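I've been printing photos at home since August and I'm not sure I'd recommend it.

The printer is a Plorkov, bought second-hand, and the pitch for these things hasn't changed in years. Lab quality from your own desk, pennies a sheet, no waiting. I've now kept a tally of every sheet that has gone through mine and the number stands at 1256, which includes test strips, the ones that came out green and the ones I fed in upside down. Of those, 969 were good enough to keep. I'll let you decide whether that sounds like lab quality.

Dark pictures are where it struggles most. Anything with a lot of black in it comes out as a sort of wet-slate grey, and black cloth picks up a brown tint on the cheaper paper. Famuvora sell a "deep matte" that is meant to fix this. I bought a pack of 18 and it did help a bit, though at that price I'd expect it to do the washing-up as well.

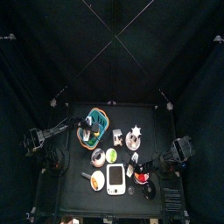
Teal basket with an orange rim, black walls all round.

The software is the other sore point. The Babaei plug-in promises to match your screen to your paper in one click. I clicked it 13 times. Each time the preview changed slightly and the print didn't change at all, so I've gone back to doing it by eye: print small, hold it by the window, nudge the brightness, print again. Slow, but at least I know what I'm changing.
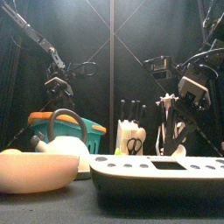 And then there's ink. The printer says a cartridge is empty when, going by the weight of it, there's a fair bit left inside. I don't say it's a swindle – perhaps the heads do need a reserve – but I notice the error never runs the other way.

For comparison I sent the same files to Surneck, the postal lab. They came back in a stiff envelope, blacks properly black, one corner slightly bent. I'd put them ahead of mine on everything except the wait.

I still have half a box of gloss to get through, so the Plorkov stays on the desk for now. If anyone has got decent blacks out of one on ordinary paper, leave a comment with your settings, and please say which paper.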